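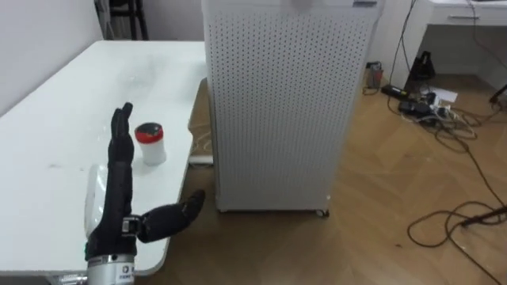 # Hand and Gripper Comparison Service: Frequently Asked Questions

Last revised 30 October 2026

The Rarkesari Test Room allows organizations to try robotic hands, grippers, arms and controllers before purchase. The answers below apply to all bookings, including those made through a supplier.

## Booking and eligibility

**Who may use the service?**

Any registered company, school or public body may apply. Private individuals are accepted when they are sponsored by one of these.

**How long is a standard session?**

A standard session runs for two working days. The first day is reserved for mounting, wiring and a basic motion check. Measured trials begin on the second day. Extra days may be requested on the booking form.

**May we bring our own hardware?**

Yes. Please send the mounting drawing, the supply voltage and the communication protocol at least 16 days before the session. Hardware that arrives without these documents will be stored until they are received, and the session may be moved to a later date.

## Equipment

**Which end effectors can be compared?**

The regular program covers two families. The Skoreo hand is a jointed hand with a separate thumb. The Tiedemann gripper is a parallel gripper with two flat fingers and replaceable pads. Suction tools are available on request, but they are not included in the standard report.

**Can a hand and a gripper be tested on the same arm?**

Yes, provided that both fit the wrist flange. The arm is powered down during each change of tool, and the payload and tool center point must be entered again before motion is enabled. Clients should allow time for this in their test plan.

**Which controller is used?**

All standard trials are run on the Randa controller. A client controller may be used for additional trials. Results obtained in this way are listed in a separate table, as cycle times from different controllers cannot be compared directly.

**Are cameras provided?**

A head-mounted camera is fitted for every session and records the hand and the work surface from above. A wrist camera can be added to the Tiedemann gripper. It cannot be fitted to the Skoreo hand at present.

## Trials and results

**What does a standard trial consist of?**

The end effector approaches an object, grasps it, lifts it, holds it and returns it to the table. The standard set contains 41 objects, among them lidded jars, smooth curved items, soft pouches and thin cards. The heaviest weighs 500 grams. Clients may replace any object in the set with one of their own, if the change is agreed in writing.

**What is the open-hand check?**

Before each series, the jointed hand is brought to a fixed reference pose with the fingers straight and together and the thumb held out to the side. The operator compares the reported joint angles with the stored values. If any joint is outside its limit, the hand is recalibrated and the check is repeated.

**Why might a parallel gripper score higher than a hand?**

The standard set includes many objects that can be held between two flat surfaces. A parallel gripper needs fewer commands for these and usually completes the cycle sooner. The scores for grasp success, cycle time and object damage are therefore reported separately, and no overall ranking is issued.

**Who owns the recordings?**

The client owns all video and joint data from its own session. Rarkesari keeps a copy for one year in order to answer questions about the report. A shorter period may be agreed before the session begins.

## Safety and conduct

**May visitors enter the work area?**

Visitors may enter only while the arm is stopped and the operator has given permission. An emergency stop is tested at the start of each day.

**What happens if equipment is damaged?**

Normal wear of pads and fingertip covers is included in the fee. Other damage is assessed by the operator and recorded in the session log, and the client receives a copy before any charge is made.

**How can a session be canceled?**

Cancellations must be made in writing through the booking portal. Fees are refunded in full if notice is received before the hardware documents are due. After that time, the booking may be moved once without charge.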